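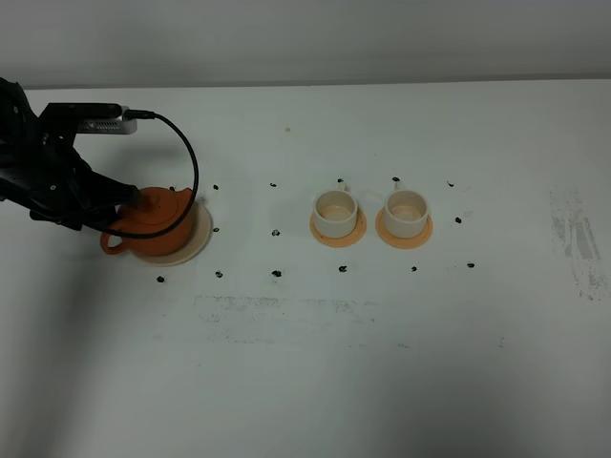

**Figure 3.** The tea service task. The gripper is at the teapot; the two cups stand on orange saucers among the black marks on the tabletop.

## 4.2 What the tea service task does and does not show

Tea service has become a favorite demonstration in household robotics, and we approach it with some suspicion. A short clip of an arm handling a teapot suggests a machine that is nearly ready for the kitchen. We wanted to know how much of that impression survives when the same task is repeated, scored by someone who did not write the controller, and then changed in small ways that would not trouble a person.

The layout in Figure 3 is a generous one for the robot. The table is white, the pot and the cups' saucers are orange, and nothing else competes for space. There are no spoons, no sugar bowl, no newspaper. Both cups are the same shape and have their handles turned to the back. A grid of small black marks limits where the pieces may be placed. Anyone who has set down a cup on a real breakfast table will recognize how much has been taken out of the problem before the arm moves at all.

We ran 601 trials at the Irnwood site using the Werkuter controller without changes. A trial counted as complete only if the pot was lifted, brought to a cup, tipped, and returned to its saucer with the lid still on. The pot was empty in every trial. We scored 509 trials as complete. Reported alone, that figure would look like a strong result, and the release notes for the Peng benchmark invite exactly this kind of single-number reporting. We think it is misleading for three reasons.

First, the failures were not minor. Of the 92 trials that did not complete, 43 ended with the lid displaced or dropped. A person who loses the lid of a teapot puts it back. The controller had no such behavior, and in several cases it went on to tip the open pot over the cup as if nothing had happened. With hot tea inside, this would be the difference between an untidy pour and an injury. The scoring sheet treats it the same as a pot set down slightly off its saucer.

Second, completion depended on where the grasp was made. The pot has a curved loop handle, and the obvious human approach is to use it. The controller often preferred to press its fingers over the upper body, near the lid. On an empty pot at room temperature this is a workable choice. It tells us very little about a full one, where the load shifts during the tilt and the surface may be too hot for some fingertip materials. We do not know of a published tea service result that settles the matter, and we would treat claims of "pouring" with an empty vessel as claims about motion only.

Third, performance fell off quickly once the layout was disturbed. We ran a further set of 50 trials in October with the cups turned so that their handles pointed toward the pot, and with the pot moved outside its marked area. No other change was made. Fewer than half were completed. The common fault was a collision between the pot and a cup handle during the approach. A second, less frequent one involved the cable that loops past the pot, which the planner does not model. Operators at Vendbridge, who repeated part of this set on their own arm, saw the handle collisions too, though their cable runs differently and gave them no trouble.

None of this means that the controller is poor. Its motions are smooth, and on the standard layout it rarely knocked over a cup. Our objection is to the step from that layout to the word "household." The work around the task was still done by people: placing the pieces on their marks, picking up a fallen lid, restarting the arm after a fault. We logged this labor for the October set, and on most days it took longer than the trials themselves. A person serving tea for two would have finished and washed up.

We therefore report tea service in Table 2 as a fixed-layout manipulation task and leave it out of the combined chore score. The shelf-stocking and bin-sorting tasks in Section 4.3 raise a related question, with the added difficulty that the objects there change from one trial to the next.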